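Glass Test Tubes: Your Questions, My Answers
The questions I get most in the Nelirow shop inbox, updated whenever a new one keeps coming back. 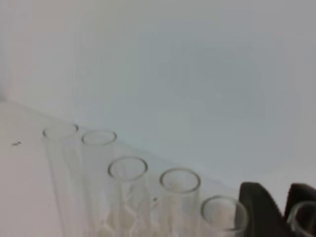 Clear glass tubes standing in a row beside a white surface.

What do people buy these for, if they don't have a lab?
All kinds of things! Flower stems are the big one, then spices, beads, seeds, bath salts for party favors, and a surprising number of people rooting plant cuttings on the kitchen windowsill. Teachers order them too, of course. I keep five at my own sink with pothos cuttings in them (I have a problem, my family has stopped asking).

Which size should I get?
If you want one stem per tube, the standard size is fine for most garden flowers. For anything with a fat stem, like a hydrangea, go up to the wide one or you'll be shaving the stem with a paring knife at midnight before your sister's shower. Ask me how I know. If you're still torn, order the 2-tube sample pack and try both at home.

Do they come with a stand?
No, the tubes and the racks are separate listings. The Cestero rack is the plain one I'd go for if you just want the tubes upright and out of the way. The Sembiring is deeper and heavier, so it's nicer for a dinner table where people are reaching across for the bread.

Can I stand them up without a rack?
Not the round-bottom ones, they'll roll right over. A mug with some dry rice in it works in a pinch, and so does a heavy jar with pebbles. Please don't lean them against the backsplash and walk off.

How do I get them clean all the way down?
A skinny bottle brush, warm water and a drop of dish soap. Rinse twice – soap likes to hang around at the bottom and you won't notice it until the tube dries cloudy. For the white crust you get from hard water, fill the tube with plain vinegar, leave it overnight and brush it out in the morning. If the brush has a bare wire tip, wrap a bit of cotton around it first.

Dishwasher?
I don't. Some customers do and tell me it's fine, but mine rattled around in the top rack and I lost two in one cycle. Up to you!

Mine look streaky after drying. Did I do something wrong?
Probably just tap water. Give them a last rinse with distilled and let them dry upside down on a folded towel or on drying pegs. I wouldn't stuff a paper towel down there, it leaves fuzz and then you're back where you started.

Can I heat them?
Please don't heat the decorative tubes. If you need glass for actual chemistry, buy from a lab supplier and check what it's rated for. The same goes for pouring boiling water into a cold one.

How do you pack them for shipping?
Each tube gets its own paper sleeve, then the whole lot goes into a divided box. Last May I counted up for once and we'd sent out 2,460 of them that month, which explains the state of my garage.

One arrived chipped. What now?
Run a fingertip near the rim, not on it, and if you see a nick, don't use the tube. Send me a photo within 7 days of delivery and I'll mail a replacement. No need to ship the broken one back.

Do you sell corks?
Yes, they're over on the Multness page with the other stoppers. Measure the inside of the opening before you order, not the outside. Everybody measures the outside (me included, the first time).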